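The first thing Zohreh Abbasi does when I arrive is hand me a shuttlecock and ask me to sniff it. "New ones smell like the inside of a pencil case!" she says. I'm not sure I agree, but I can see why she has been put in charge of the kit cupboard at Tosulness Badminton Club for four seasons running.

We meet on a Friday, two hours before club night, and she talks all the way through sorting. The club plays with yellow nylon shuttles for juniors and beginners, and keeps the feathers for league matches. It's the nylon ones she really loves. "People are so snobby about them," she says. "But look at the colour! You can follow that across a hall with terrible lights, and ours has terrible lights. A child of ten can hit one all evening and it still comes back for more."

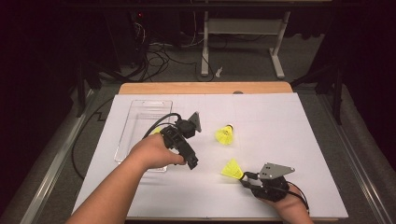
Her sorting method is simple enough that she has taught it to the whole junior section. You stand the shuttle up on its skirt on something pale and flat, then you crouch down and look at it from the side. If it leans, it goes in the practice pile. If the skirt has split, it goes to the under-sevens, who use them for throwing games and couldn't care less how they fly.

"I like a white board for it," she says. "On wood you lose the edge of the skirt, and then you're squinting and guessing. I used to do it on my knee in the car park, can you imagine?"

She gives the cork a squeeze as well, between finger and thumb. A good one feels firm all the way round. I try a few and pass one that she quietly takes back and moves to the practice pile.

Before all this, the shuttles lived in a sports bag called the Loner (somebody had written it on the side in marker pen, and the name stuck), along with 13 odd socks and a pump for a football the club has never owned. "You'd put your hand in and pull out a squashed one every time," Zohreh says. "Every time! The skirts go out of shape if anything heavy sits on them. I'd spend half of club night apologising."

So the bag went, and in came clear plastic.
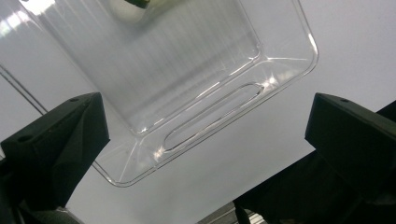 "I can't tell you how happy it makes me to see what we've got without opening anything," she says. "I walk past the shelf and I know whether I need to order." She is fond of rounded corners too, which are easier to wipe out at the end of the night, and she won't buy a bin unless it has a proper place to put your fingers. The cupboard shelf is high and she is, in her own words, "not built for it".

She has firm views on how full a bin should be. Two layers of shuttles at most, with the lid left off until Sunday so that nothing gets pressed down. The coach, who everyone calls Butus, likes to pile them to the top. "We have words," she says, laughing.

By now people are coming in to put the nets up and she has one ear on the hall. I ask whether she still gets time to play. "Oh, all the time! Doubles, mostly. I'm on court 2 tonight, come and make up a four."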